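Section 4. Folding the red sheet

Read all of section 4 before you start. Takes one sheet. Keep a spare anyway.

Clear the middle of the table first. Scraps stick to folds.
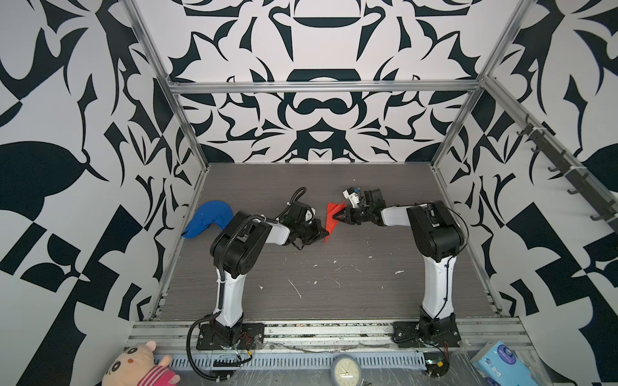
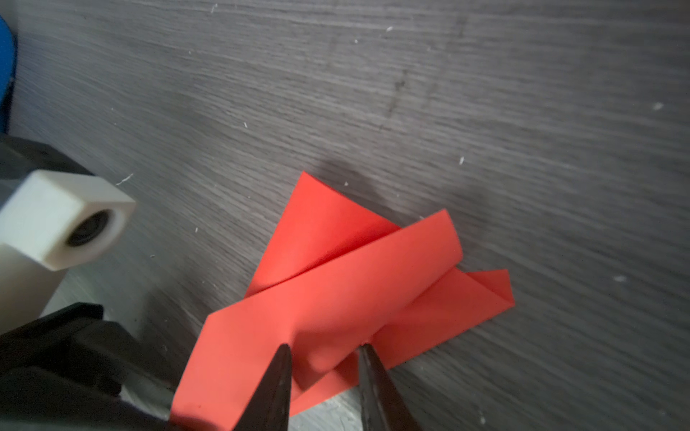
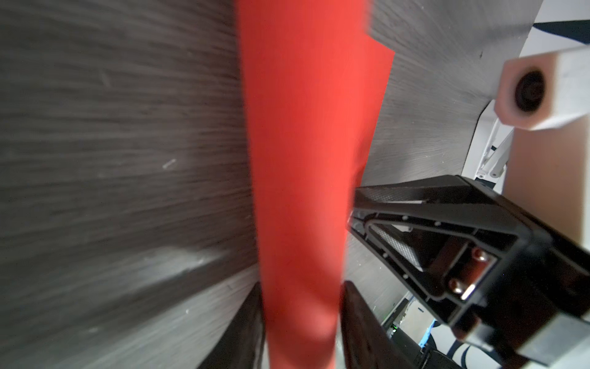
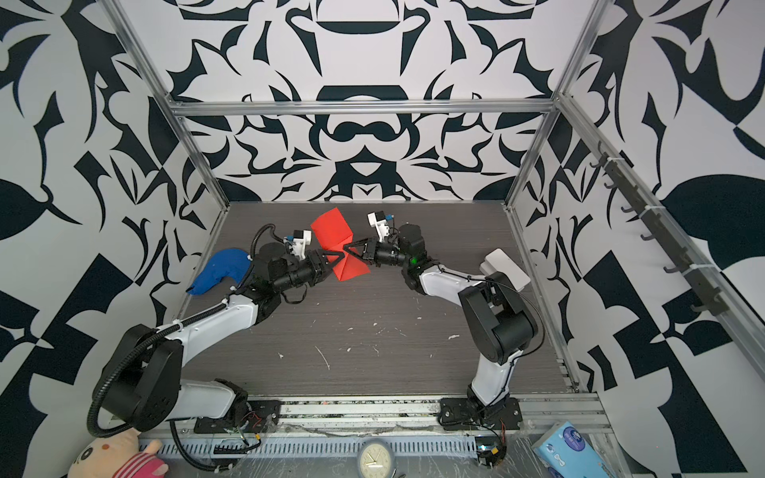
Red sheet, part folded, all four views.

Drovham, March

What you need
Red sheet, Girico pack no. 818 (one color, both sides) or any square paper that takes a crease. Flat table. Decent light from one side so the creases show. Fold card 3005 from the box, printed side up. Not the envelope liner, too thin.

4.1 Base folds
1. Square the sheet to the table edge. Corner to corner, crease, open.
2. Other two corners. Crease, open. You now have an X.
3. Turn over. Edge to edge, crease, open.
4. Push in at the two sides, bring top down. Should collapse flat on its own. If it fights you the creases in step 3 went the wrong way, turn over and redo.

Note: sharp creases now, soft ones later. Run a nail along each one twice.

4.2 The long band
1. Take the top layer only. Fold the lower edge up to the center line.
2. Fold again, same width. Makes a long strip lying diagonally over the back flap.
3. Leave the end of the strip loose. Do not crease it yet, a rounded end is fine at this point.
4. Check the back flap still points up. If it got caught under the band pull it out gently.

CAUTION: do not drag the sheet by the band. Pinch and lift. Dragging scuffs the color off on rough tables and the marks dont come out.

4.3 Lifting and opening
1. Pinch the lower edge on one side, upper part of the sheet on the other. Pinch close to the tip, small grip.
2. Lift just clear of the table.
3. Ease the two sides apart until the flaps stand away from each other. Stop when you feel it pull. Nearly 2 inches is plenty.
4. Lower it. Set it down on its open edge so it stands upright.

Note: falls over? Open the base a bit more. Still falls over, see 4.5.

4.4 Finishing
Press the band end flat. Fold the right hand point back on itself, small fold, just the tip. Leave it standing for an hour before you move it or the base closes up agian.

4.5 Trouble
Tears at the center point: creased too many times. New sheet.
Layers slip: go back to 4.2 step 1, you probably picked up two layers.
Leans to one side: band is wider at one end. Refold the narrow end.
White lines on the creases: normal with D'Amico paper, less with the Girico.
Curls up overnight: damp room. Put it under a book, then 4.3 again.

Missing fold card? Ask for part 46 at the Fekport counter, they keep a box of them. Questions on this section to Pierina Caputo, mornings only.

Next: section 5, joining two finished pieces. Dont start it with sheets folded the same day.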